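플런들리 샌드백 트레이닝 세트 (Plundley)

상품 안내
플런들리 샌드백은 집이나 체육관 바닥에서 전신 근력 훈련을 하기 위한 제품입니다. 겉가방 한 개와 속주머니 네 개가 한 세트이며, 충전재는 포함되지 않습니다. 마른 모래나 고무 칩을 직접 채워 사용하시면 됩니다.

최대 중량은 모래 기준 30kg입니다. 속주머니마다 나누어 담기 때문에 운동 종류에 따라 무게를 빼거나 더하기 쉽습니다. 스쿼트와 캐리에는 네 개를 모두 넣고, 오버헤드 프레스나 회전 동작에는 한두 개만 넣는 분이 많습니다.

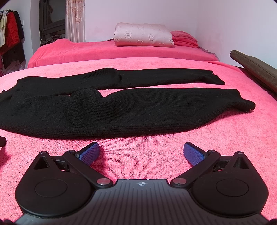
손잡이는 모두 8개입니다. 윗면에 평행 손잡이 두 개, 양 끝에 하나씩, 옆면에 네 개가 달려 있습니다. 평행 손잡이는 클린과 데드리프트에, 양 끝 손잡이는 스윙과 드래그에 씁니다. 옆면 손잡이는 간격이 넓어서 로우 동작을 할 때 팔꿈치가 편합니다. 손잡이를 쓰지 않고 가방 몸통을 끌어안고 드는 베어허그 방식도 가능합니다.

제품 사양
제품명: 플런들리 샌드백
겉감: 폴리에스터 100%, 안쪽 코팅
길이: 85cm (채우기 전)
손잡이: 8개
속주머니: 4개, 이중 벨크로 입구
최대 중량: 30kg
색상: 검정, 카키
제조: Salholm

충전 방법
1. 모래는 완전히 마른 것을 사용하십시오. 젖은 모래는 냄새가 나고 속주머니의 벨크로가 빨리 상합니다.
2. 속주머니는 입구에서 손바닥 하나 폭을 남기고 채웁니다. 끝까지 채우면 가방이 딱딱해져서 어깨에 얹기 어렵습니다.
3. 안쪽 벨크로를 닫고 공기를 뺀 다음, 바깥쪽 덮개를 접어 다시 닫습니다.
4. 겉가방에 넣을 때는 입구가 서로 반대쪽을 보게 놓고 지퍼를 끝까지 잠급니다.

처음 며칠은 고운 모래가 조금 새어 나올 수 있습니다. 계속 샌다면 속주머니 입구에 모래알이 끼어 있는지 먼저 확인해 주십시오.

훈련 예시
아래 구성은 코치 Fares Tarawneh가 입문자용으로 짠 것입니다. 속주머니 두 개로 시작하고, 모든 세트를 자세가 흐트러지지 않은 채 마칠 수 있을 때 무게를 올립니다.

베어허그 스쿼트 8회
벤트오버 로우 8회
어깨에 올리기, 좌우 각 4회
베어허그 캐리 30m

네 동작을 이어서 하고 2분 쉽니다. 총 네 바퀴입니다. 허리가 먼저 지치는 분은 로우를 빼고 캐리 거리를 늘리십시오.

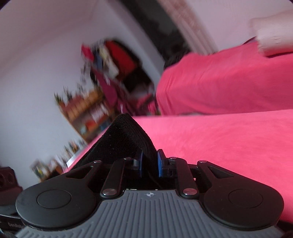
바벨과 달리 샌드백은 들 때마다 무게중심이 움직입니다. 같은 무게라도 바벨보다 무겁게 느껴지니 평소 쓰는 중량보다 낮게 잡으시기 바랍니다. 특히 어깨에 올리는 동작은 내려놓을 때 다치는 경우가 많습니다. 허리를 옆으로 꺾지 말고 가방을 몸 앞으로 가져온 뒤에 내려 주십시오.

관리
겉가방은 속주머니를 모두 빼고 찬물로 손세탁한 뒤 그늘에서 말립니다. 세탁기와 건조기는 사용할 수 없습니다. 속주머니는 마른 솔로 털어 주십시오. 콘크리트 바닥에서 드래그를 하면 겉감이 닳습니다. 이 경우는 보증 대상에서 제외됩니다.

함께 쓰는 제품
Firthorpe 고무 매트: 내려놓을 때 소음을 줄입니다. 두께 8mm.
Koutsoukos 고무 칩 충전재: 모래보다 가볍고 부피가 커서 낮은 중량으로 가방을 가득 채우고 싶을 때 알맞습니다.
속주머니 낱개: 겉가방과 따로 구입할 수 있습니다.

배송과 교환
충전재를 넣지 않은 상태라면 수령 후 30일 안에 교환과 반품이 가능합니다. 한 번이라도 모래를 넣은 제품은 봉제 불량일 때만 교환해 드립니다. 불량 부위 사진을 주문 번호와 함께 문의 게시판에 올려 주십시오. 카키 색상은 현재 품절이며 9월에 다시 입고됩니다.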